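Hand-Held Gripper Sessions: House Rules FAQ

Last updated 26 Nov 2020

Hi! I look after the rulebook for our home recording sessions at Prirkgate, and I keep answering the same questions by email, so I'm putting them all on one page. If yours isn't on the list, write to me and I'll probably add it. (I do read everything, just not on weekends.)

Who do these rules apply to?

Anybody who picks up one of our hand-held grippers to record a household task for us. If you're at the Stundamthorpe building you have a few extra rules about doors and sign-in, and those are pinned up by the stairs. Everything else is the same for you.

Is this a legal standard?

No, it's ours. The big published robot safety standards are mostly written with powered arms in mind, and a gripper you squeeze by hand is a different animal. I borrowed the general habit from them though: look at what could go wrong in the place you're working, write it down, then start. Our risk sheet is one page. Please fill it in before the first recording and not from memory at the end of the day!

Do I have to clean up the house before I record?

Please don't. I get this one more than any other. Sessions are meant to be done in real homes, and real homes have stuff on the table. What I do ask is that you clear the floor where you'll be standing and walking, move anything that can break and cut somebody, and take knives off the work surface altogether. Leave the rest the way you found it.

Where should the tray go?

Somewhere flat where you can reach the bottom of it with both fingers without leaning over. Beside the table is fine, on the table is fine. For snack bags and other soft packets I like it a bit lower than the tabletop, as my wrist stays straighter. Check that it doesn't slide before you begin. Give it a shove with your hand, and if it moves, sort that out first.

What about tablecloths?

Allowed, patterned or plain. Watch the corners that hang down, they love to catch on a finger or a sleeve when you come up from a low tray. If the cloth does catch, stop, free it with your other hand and mark the recording as interrupted. Don't tug. There may be a pot on the other end of it.

Can kitchen appliances stay out?

Yes, if they're unplugged and cool. Check with your hand near the side, not on the lid. Point any long handle away from the edge you're working at. No recording with anything that's heating, no matter how short the task is.
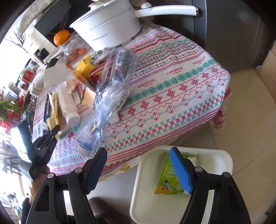

Marama Ruddock wrote in to say the rule about appliances ought to be stricter, and that she'd want every pot with a cord taken off the table before anyone starts, because people say "unplugged" on the sheet without walking around to look at the socket. I think she has a point about the socket. I've added a box on the sheet for it, and you have to write down which outlet you checked. I haven't banned the pots, as we'd lose half the kitchens we record in.

Can two people work at the same table?

They can, and two grippers near each other is fine so long as you've agreed out loud who is going for what. One person moves at a time over any one tray. If you both reach, you both stop and back out, and whoever was closer goes first. It sounds fussy written down but you get used to it in an afternoon.

How do I pick up a bag of snacks without crushing it?

Take it by the sealed edge if you can see one, otherwise come in across the narrow side and close slowly until it stops slipping. The blue pads have plenty of grip. If you're squeezing hard, you're probably holding it in the wrong spot. Crushed bags are okay to keep in the recording. Burst bags are not, and please sweep up before you carry on.

Can I eat the snacks afterward?

Ha. No. Anything that's been through the grippers is a prop from then on and goes in the props box.

How often do the pads get checked?

Before every session, and swapped at 500 grasps or whenever you see a tear, whichever comes first. Run your thumb over each one. While you're there, look at the screws on the fingers too. A loose screw goes on the sheet and the tool goes back on the shelf until I've seen it. Spare pads come from Jesetti, so don't trim your own out of something else, please.

How long can I go without a break?

20 minutes, then put the tool down. I raised this from 12 in July after a lot of grumbling, and I'll lower it again if I start seeing sore wrists on the sheets. Swap hands if you like, but write down that you did.

What if something personal is in view?

Letters, medicine labels, family photos: turn them over or move them before you start, and ask the householder if you're not sure. If you spot something later, send me the session number and I'll pull the recording. You won't be in trouble.

Do I need gloves?

No. Gloves make you squeeze harder. Long sleeves are fine as long as the cuff is snug.

Where do the sheets go when I'm done?

In the Pryor folder, the green one, same day. Paper or scanned, I don't mind which. Please sign them, I had a whole pile last month with no names on and had to guess from the handwriting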